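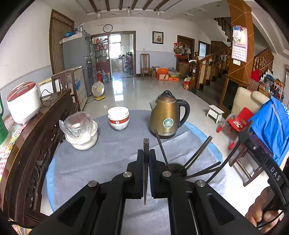

Chopsticks keep getting musty in the holder on the dining table

Posted by Hiwot Workneh in Kitchen and Dining, April 1, 2024

We eat at a round table that also works as our tea corner. The electric kettle stays on it all day, and the bowls are stacked next to it. The chopsticks live in a round holder in front of the kettle. They are plain wood, no lacquer as far as I know, and we use them at every meal.

For the past few months they have had a stale smell by the time we sit down. A couple of the thin ends have gone darker than the rest. I wash them by hand with ordinary dish soap, shake them off and put them in the holder with the thin ends down. My mother-in-law did it the same way for years and says she never had a problem, but she lived in a much drier place.

I tried soaking them in vinegar for 30 minutes. The smell went away and was back within the week. I don't want to move everything to the kitchen, as the whole family is used to reaching for things at the table. The table has a thick cloth on it with another one underneath, in case that makes a difference.

Is it the chopsticks, the holder or the place? And should they stand with the thin ends up or down? I have read both.

3 replies

Oskari Nieminen

Most likely the holder, with some help from the kettle.

Wooden chopsticks need to be dry before they go into anything with walls. If you only shake them off, the water runs down the sticks and collects at the bottom, and the ends sit in it until the next meal. Lift your holder out and look inside. If there is a slimy or gray film on the bottom, you have found the smell. A holder with holes in the side is better than a solid one, but holes partway up do nothing for water lying on the base.

What I would do:

Empty the holder and scrub the inside with a bottle brush, hot water and dish soap. Rinse it and leave it upside down overnight.

Wash the chopsticks a few at a time. Rub each one along its length with the rough side of the sponge. Washing them in a bundle leaves the middle ones dirty.

Lay them flat on a dish towel, not touching each other, until the next day. Do this once as a reset.

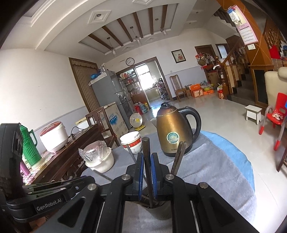 After that, change the daily routine a little. Wash, wipe with a towel, leave them flat for an hour or two, and only then bring them to the table. If an hour is too long between lunch and dinner, keep two sets and switch between them. Wood that gets wet three times a day and never dries out will smell whatever you keep it in.

On the kettle: check which way the spout points when it boils. Steam going straight over the holder will keep the sticks damp all day. Turn the spout away, or move the holder to the other side of the table. Don't put it right behind the kettle where you have to reach across. I would also lift the cloth and feel underneath. Two layers hold a lot of spilled water, and the top one can feel dry when the lower one is wet.

Thin ends up or down: I keep mine up. The end that goes in your mouth is then the driest part. The drawback is that people grab them by that end, so if you have small children or guests you may prefer them down. With a dry holder either way is fine.

Throw out the ones with dark ends if the color doesn't come off with scrubbing. Spots that are fuzzy or soft mean mold, and that goes into the wood.

Eetu Laitinen

just buy steel ones. no smell, go in the dishwasher. a bit slippery with noodles but you get used to it

Hildegard Wegener

I agree with most of what Oskari wrote, except that I would skip the rough side of the sponge. It raises the grain on bare wood and the sticks take up more water afterward. A soft brush does the job.

Vinegar is all right for the smell, but 30 minutes is long for thin wood. I dip mine for a minute or two and rinse well. After they have dried completely I rub them with a little food-grade mineral oil on a paper towel, leave it overnight and wipe off what is left. I do it in June and again in winter. Don't use cooking oil. It turns sticky and gets its own smell, and then you are back where you started.

Two more things. Don't pack the holder tight. If the sticks can lean apart, air gets between them. Put out what you need for the day and keep the rest in a drawer. Also put a folded piece of paper towel in the bottom of the holder for the first week and look at it every evening. If it is damp, they are still going in too wet.

Hiwot Workneh

Thank you all. I looked at the bottom of the holder and there was a film, so that part is answered. The under-cloth was also damp on one side and is now in the wash. I will try the two sets and see how it goes.

Eetu, my husband would not forgive me for steel ones.

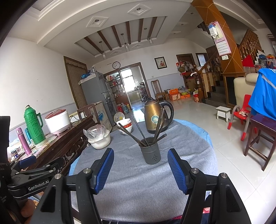
Related topics

Removing tea stains from a light tablecloth
Descaling an electric kettle without vinegar
Can wooden spoons and chopsticks share one holder?
Bowls stick together when stacked wet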